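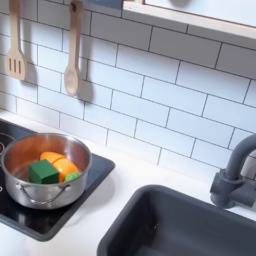
A slotted spatula and a spoon, both of pale wood, hang against white tile.

Borrowed Playthings: Toy Lending Comes of Age in Roria County

Published 01/09/2020

Families in Roria County have long been able to borrow a novel, a film or a pair of snowshoes with the same library card. Since the Grandent branch opened its toy room, they have been able to take home a set of blocks as well.

The service began as a single shelf of puzzles next to the picture books. It now occupies the former map room on the ground floor and recorded 2,373 loans in its most recent full year. Dolls, train track, shape sorters, board games and musical instruments make up most of the circulation. Larger items, such as puppet theaters and balance beams, are lent for longer periods and must be reserved in advance.

Toy lending is an old idea in public service. Collections of this kind appeared in American cities during hard economic times, when many households could not buy toys at all. The reasons families give at the Grandent desk today are more varied. Some live in small apartments and have no space to store what a child will outgrow by spring. Grandparents borrow for a holiday visit. Parents of children with disabilities often wish to try a costly item at home before deciding whether to purchase one.
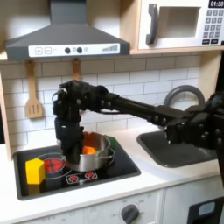
Pretend play has a particular place in the collection policy. The library's early childhood staff hold that a child who sets up a store, a clinic or a restaurant is practicing speech, turn-taking and planning at the same time. A three-year-old who announces that dinner will be late has already understood something about time and about other people. For this reason the toy room gives floor space to open-ended pieces that can be used in many ways, and it buys few toys that perform a single function at the press of a button.

The policy has its critics. At a public meeting last November, several parents asked for more electronic learning games, which they said their children enjoyed and which are expensive to buy. The library agreed to a small trial shelf. Staff reported that battery compartments, missing chargers and broken switches took up a large share of their repair time, and the trial was extended with a shorter loan period.

Cleaning and repair account for most of the cost of the service. Every returned item is checked against a contents card, wiped or washed, and set aside until it is ready to go out again. Pieces are tracked through Pikness, the inventory software already used for the library's audiovisual equipment. Missing parts are more common than breakage. The library does not charge for a lost puzzle piece, but it does ask that the loss be reported -- an incomplete puzzle is a disappointment to the next household, and staff can often cut a replacement from basswood.

Funding comes from two sources. The county pays for the room and the staff hours. Purchases are met by the Papadakis Fund, a local bequest that supports services for young children and is committed to the project for a further 5 years. 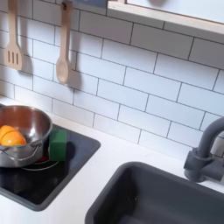
Photo: Roria County Library

The next question is one of distance. Grandent sits in the southern corner of the county, and families in the northern townships may drive well over 21 miles to reach it. A delivery route to 3 smaller branches is under study. Books travel easily in gray plastic bins; a dollhouse does not, and the current van has no room for one. The library has asked the county for a larger vehicle in the coming budget.

Until then, northern residents may reserve items by telephone and collect them on any day the Grandent branch is open. Loans run for three weeks and may be renewed once unless another family is waiting. A library card in good standing is the only requirement, and there is no charge to borrow.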